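Reading the handover numbers twice

Filed under: Methods, two-arm work

The group at Ulis put out a preprint in February on what they call shared-grasp training, and it has been passed around enough that several readers wrote in asking whether it holds up. The short answer is that part of it does. The longer answer takes a closer look at what was counted and what wasn't.

The claim goes like this. Most two-arm policies learn from demonstrations in which each arm has its own job, and the moments when both arms hold the same object are rare and badly covered. Ulis collected 1,000 demonstrations on a tabletop rig and re-weighted the training so that every stretch with two grippers on one object counted for more. They then report a large drop in dropped objects during handovers. No new hardware, no new network, only a different way of spending the same data.

I like the idea. Changing how you weigh the data is cheap, and any lab with old recordings could try it by Thursday. My trouble is with the tests.

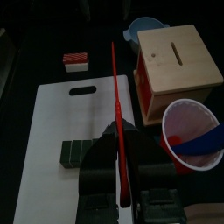
Thin tools are where a handover method ought to earn its keep. A fat plastic block forgives a sloppy approach, and a policy that is off by a finger's width will still get a hold of it. A slender red utensil held upright between two black fingers, with most of its narrow shaft sticking up above them, is a different matter: a small error at the grip turns into a big one at the tip, and the second arm has to aim for wherever the tip is now. The preprint puts thin tools and bulky ones in the same table and gives one success rate for both. There is no way to pull them apart from what's printed, and the supplement doesn't help.

I tried to work backward from the per-object trial counts. Of the 12 objects in the test set, only 2 are what I would call slender. If the method failed on both of those every single time, the headline figure would still look healthy. I'm not saying that is what happened. The authors could settle it with one more table, and they should.

The second problem is the baseline. The comparison policy was trained on the same demonstrations with flat weighting, fair enough, but it was also stopped at the same number of training steps. Re-weighting changes how quickly a policy picks up the rare parts of the data. A flat-weighted policy left to run longer might get to the same place. The older Ukcombe study on insertion tasks ran into this very thing: an early lead for the weighted version that shrank as training went on. Ulis cites that paper in the introduction and then doesn't run the check.
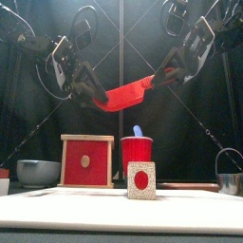

4 min read

Big, awkward objects held from both ends are the paper's best case, and I think the result there is real. With one gripper closed on the wide flat part of a red scoop and the other wrapped around the ribbed handle, the two arms are tied together through the plastic. If either one drifts, the other feels it as a push or a pull. Flat-weighted policies tend to treat this as two separate grasps that happen to be close by, and they fight each other. The weighted policy seems to fight less. The force traces in the preprint show lower peaks for the held phase across all 40 trials of this type, and the gap is wide enough that I don't believe it's noise.

Even so, "fewer drops" and "lower peak force" are being used in the text as if they meant the same thing. They don't. A policy can hold gently and lose the object, or squeeze hard and never let go. For someone planning to hand over a mug, the first number matters. For someone handing over a sensor board, the second one does. The abstract mentions only drops, and the discussion leans almost entirely on force.

There's also the question of who decided when a shared grasp began and ended. The labels came from a contact threshold on the gripper motors, tuned by hand on a small set of recordings. Bauerfeind used something close to this two years back and found that the threshold had to be reset whenever they changed the finger pads. Ulis gives one value and doesn't say how sensitive the result is to it. If moving the threshold a little wipes out the gain, then the method is mostly the threshold.

Then there's clutter. The authors write that extra objects were left on the table "to add visual variety." Good - too many of these papers are run on bare tables. But the extras look like they stay well out of the way of the transfer itself, which takes place in open air above everything else. Nothing has to be reached around. I would like to see the same policy asked to pass something low, close to the tabletop, with a cup in the path of the elbow.

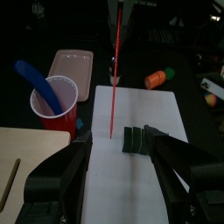 Between the fingers: open space over the white sheet, with the green strips nearer the right one.

The release is where I'd put the next round of effort. The preprint counts a handover as done once the receiving gripper has closed and the giving gripper has opened. Whatever comes after that isn't scored. So a tool that ends up in the second gripper at a useless angle counts the same as one that could be put to work right away. Anyone who has watched a policy pass a stick and then be unable to do anything with it knows how much that leaves out. A simple follow-on task would fix this, something like touching the tool's end to a marked spot, with the error written down in plain units.

The Zonmont people have said they plan to rerun the recipe on their own recordings, with the thin objects split out and the baseline trained to the end. They have a different arm and a different camera layout, so a match would mean something. I've asked them to vary the contact threshold while they're at it.

Until then, my reading is this. If you work with large, stiff objects and already have a pile of two-arm recordings, the re-weighting is worth an afternoon. Keep your old policy around and train it for longer before you compare. If your work is mostly thin tools, I wouldn't change anything on the strength of this paper.

The code is up, by the way, and it runs. It took me about 40 minutes to get the training script going on a clean machine, most of it spent on one missing package. The evaluation script is listed as coming soon.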